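Snack box on the table: how do you sort yours?

Board: Kitchens and Cupboards

Tegwen_P
Right, I've finally given in and started a snack box! For years ours lived in carrier bags on the back of the pantry door, and every time I wanted one packet of something I had to tip the lot out. Now there's a see-through plastic bin in the middle of the table, no lid, and I love it far more than a grown woman should. You can see what you've got! My rule so far is little packets stood upright inside, with the backs facing whichever way they land, and anything that won't fit goes on the cloth next to it until somebody eats it.

It's the flowery cloth, by the way, the dark green one with the roses and the beady trim. I've had it since 2004 and it hides crumbs like nothing else.

What I can't decide is whether to sort by sweet and savoury or just by size. Anyone got a system?
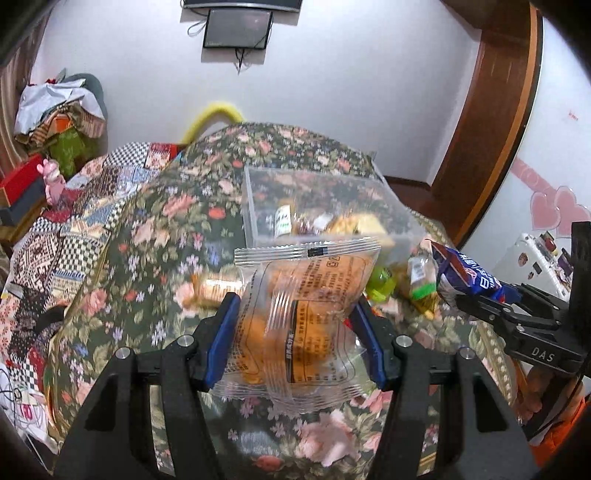 Farah Liem
By size, every time. I did sweet and savoury for a whole winter and the sweet half was empty by the second evening, so the savoury ones all slid down flat and I was back to rummaging. Big bags along one side, little ones in front.

gervasio_b
Disagree with Farah, sorry. Sort by date. Soonest at the front. We found a bag of broad beans from the Meireles shop at the bottom of ours in March and I don't want to talk about how old it was.

Farah Liem
But who is reading dates at ten at night with the telly on?

gervasio_b
Me!

Yanling Tang
Lids are what I'd argue about. Ours is a Hitum box with a clip lid and the crackers stay lovely, but the kids leave the clips undone, so I may as well not have one. If everything in yours is sealed in its own packet I wouldn't bother.

Tegwen_P
No lid, decided. They're all individually wrapped, and I like being able to grab one on the way past.

So I tried Farah's way this afternoon. Big bags in first, leaning on the right, and the smaller stuff filled in after. The brown roundish ones in the clear bag with green ends are the awkward lot, because they're lumpy and won't stand up for love nor money.

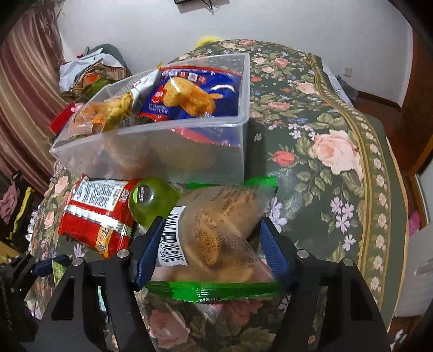
I've ended up laying the lumpy bags flat on top, where they stop the tall ones flopping over. Much better! The rounded green tub can stay out beside the box, I'm not fighting with that as well.

Gervásio, I did look at the dates while I was in there, and I'll admit I moved a couple forward.

gervasio_b
Ha! I'll take that.

Genivaldo Guimarães
Have you thought of 2 boxes? One on the table, one in the cupboard for refills. I keep mine topped up from the back one and it never looks a mess.

Farah Liem
Two boxes is just twice the snacks, Genivaldo.

Genivaldo Guimarães
Yes, and?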